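Student Projects / Robotics and Automation
Mon 18 August | By Annag Mackay and Damian Riedl
2 min read

Collecting Demonstrations for Block Sorting: Second Project Report

This report covers the data collection stage of the Genine project, carried out in the Arkham teaching laboratory at Cedthorpe. The aim of the stage was to record enough examples of a robot arm moving small shaped blocks for a learning system to be trained on them next term.

Each example consists of one attempt by a human operator to move a block to a requested place on a wooden board. The operator guides the arm remotely while the control software, Pacheco, stores the arm positions, the gripper commands and the camera view. Starting layouts were varied by hand between attempts. Colors were mixed with shapes, so that the system could not treat color alone as a sign of shape.

A total of 1895 attempts were recorded between February and the end of the stage. Of these, 363 were removed during review, mostly for missing camera data or an incorrect written instruction. A further 467 were kept but marked as containing a correction by the operator. The supervisors advised that such attempts may help the system recover from a poor grasp.

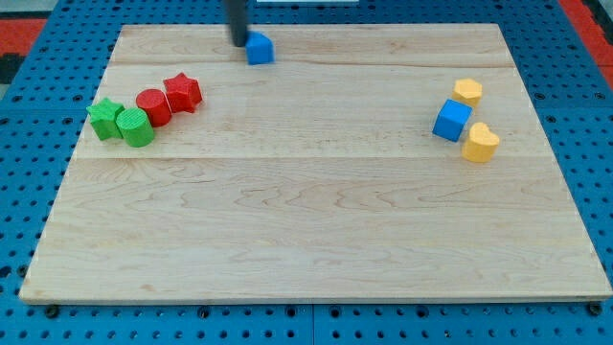
Both authors reviewed the recordings separately and compared their labels afterward. Disagreements mainly concerned the moment at which a grasp should be considered complete. The written rule was revised in response, and the earlier recordings were labeled again under the new wording.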